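Projects > Osagie > Conversations

Teaching by hand: an afternoon with Efthymia Tsoukalas

I'd been wanting to talk to Efthymia Tsoukalas for ages. She runs the recording side of Osagie, a small project in Plekham that gathers examples for a learning system, and she had put me off since December because her team was, in her words, "up to the elbows in it". When I finally got her on a call she was eating toast and apologising for the crumbs.

I asked her first what she says at parties when people want to know her job. "I say I pick things up and put them down again," she told me, laughing. "Then they go and talk to somebody else!"

It's not a bad summary, though. Her people hold a gripper in each hand and do ordinary table jobs, over and over, while the cameras on the grippers record everything. Each go is called a take. The system learns from the takes, so they have to be good, and they have to differ from one another in ways that matter. When we spoke they had 557 they were happy with and wanted 600 before handing the lot over to Taha Alaoui, who does the training at Trukavow.

"Taha is very polite about bad takes," Efthymia said. "He sends them back with one word. Usually the word is 'hesitant'."

Hesitation is a big thing for them, I learned. If the person holding the grippers stops to think halfway through a reach, the system can pick up the pause as though it were part of the job. (I asked whether that meant there was a machine somewhere that dithered over its vegetables, and she said yes, there had been one, and it was like watching her uncle in a supermarket.) These days they decide what they're going to do before they press record, and if they change their minds they stop and bin it.

I wondered if new people found it hard. She thought about it for a bit. "The first hour, everybody's clumsy. You want to use your wrist and the gripper wants you to use your whole arm. Retno was quick, she'd done puppetry. Oluwatosin took nine days to stop squeezing everything to death, and now he's the best we've got."

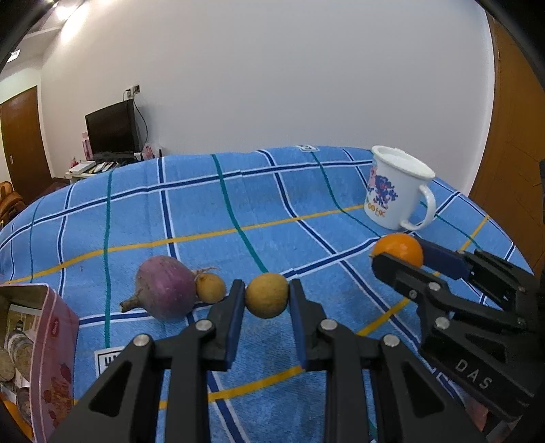

Two-handed takes are the ones she gets most excited about, and they're the ones I had the most questions on. Why bother, when one gripper can do so much by itself? "Because people don't live one-handed," she said. "And the two sides want different things from you." A little potato-like thing pinched right at the tips is one sort of grip, she explained, and a bright orange fruit held in the other pair of fingers is quite another, and you've got to keep your mind on both. She's fond of a busy table as well. The checked cloth, the mug at the back, the pink tin with its strawberry, a big purple turnip sort of vegetable right up against a small yellow one – all of that stays in. "If you only ever record on a bare white desk, you get something that's only any good at bare white desks," she said.

We got a bit sidetracked on cloths after that. Lotte Maes, who plans the sessions, is all for patterns and wrinkles, and Efthymia mostly agrees but gets cross when a fold catches a fingertip and drags. They've settled on smoothing it between takes and leaving whatever creases survive.

Before she went I asked what she'd change if she could. More kitchens, she said straight away, and lighter grippers, and somebody else to do the labelling. Then she had to go – Lotte was calling her from the next room about a take that had stopped saving.

Osagie, Plekham | Contact us | © Osagie 2024 | Back to top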